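10/30/21 – Stavcombe shop, back bench

Sealer trial, second round. Still not convinced that the expensive one does anything the cheap one doesn't.

Left over from the first round: Gerardo's coupons were cut from three different offcuts, so any difference between Talmont and Altus could just as easily be a difference in the stone. I said so then and I'm writing it down now. This time everything came out of one slab from the Maluleke yard, polished face, brown with pale veining. Coupons numbered on the back in paint pen. Pencil rubbed off last time and we ended up guessing which was which on two of them.

Prep: wiped with acetone, left overnight on the rack, weighed in the morning. Coupon 4 came in at 439 g before sealing. Wrote that one large on the rack card because it's the check piece and gets reweighed every time the scale is moved. Scale was moved twice this week. I don't love that.

Application, both products the same way: flood, wait, wipe off, buff with a clean cotton rag. Talmont's sheet wants a second coat "if required" and doesn't say how you'd know. Altus says one coat is plenty. I gave both two coats. Uldis Rozīte thinks this is unfair to Altus. Maybe, but a customer who cares enough to buy sealer is going to put on two coats whatever the can says.

Stains: coffee, olive oil, red wine, lemon juice, turmeric in water. Drops under watch glasses so they don't dry out at different rates.

Early results, for what they're worth:

- Coffee: nothing visible on either sealed set. Faint ring on bare stone.
- Oil: dark spot on bare stone, lighter one on Altus, lighter still on Talmont. But I knew which was which when I looked, so I don't trust my own eyes on this.
- Wine: dull patch on every coupon, sealed or not. That's the acid eating the polish, and no penetrating sealer is going to stop it. The Talmont brochure uses the word "protects" about wine. Protects from what?
- Lemon: same as wine, worse.
- Turmeric: yellow on everything. Poulticed one of each, will look again Monday week or whenever it's dry.

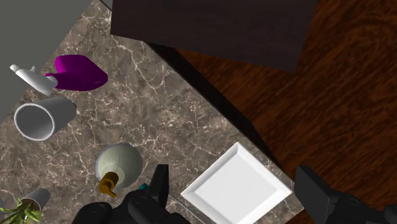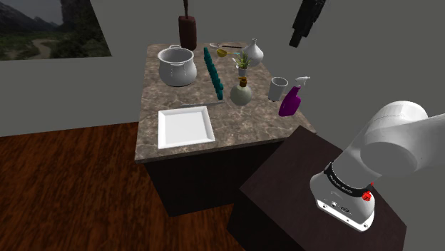
*Renders: brown and gray marble with a reddish-brown wood floor.*

Busy patterned stone hides a lot. The oil spots were hard to find on the coupons with heavy veining and easy on the plain ones, and I suspect half the happy reports about sealers come from kitchens with tops like that. If we ever publish anything, the plain pieces should be scored separately. Gerardo disagrees and says people buy the stone they buy.

Water bead test: Uldis likes it, I think it's theater. Beading tells you what the surface is doing today. A freshly waxed car beads. Did it anyway, and both sealed sets beaded and bare stone didn't. No surprise, and no help in choosing between them.

Wear: rubbed one of each set with a damp sponge and plain dish soap, 200 strokes, then a fresh drop of oil. Both had visibly more spotting than before the rubbing. If a few minutes of sponge does that, I'd like to see where the "ten years" on the Talmont label comes from. Wrote to ask for their test method. Got a brochure back, the same one.

Price: 58 for the Talmont can, and Altus is well under that for a bigger one. So far the whole case for paying extra is one slightly paler oil spot, judged by someone who knew the answer.

To do before the next round:

- Gerardo to relabel the coupons with random codes and keep the key in his drawer. I don't want to see it.
- Uldis to photograph the oil spots under the same lamp, same distance, gray card in every shot.
- Longer rub, in steps of 100, fresh oil drop after each step. Stop when sealed and bare look alike.
- Two extra bare coupons. The one we have is carrying too much of the argument.
- Leave the scale where it is.

Uldis wants to call it for Talmont and move on to grout. I want the blind scoring first. Next look in November, once the poultices are off.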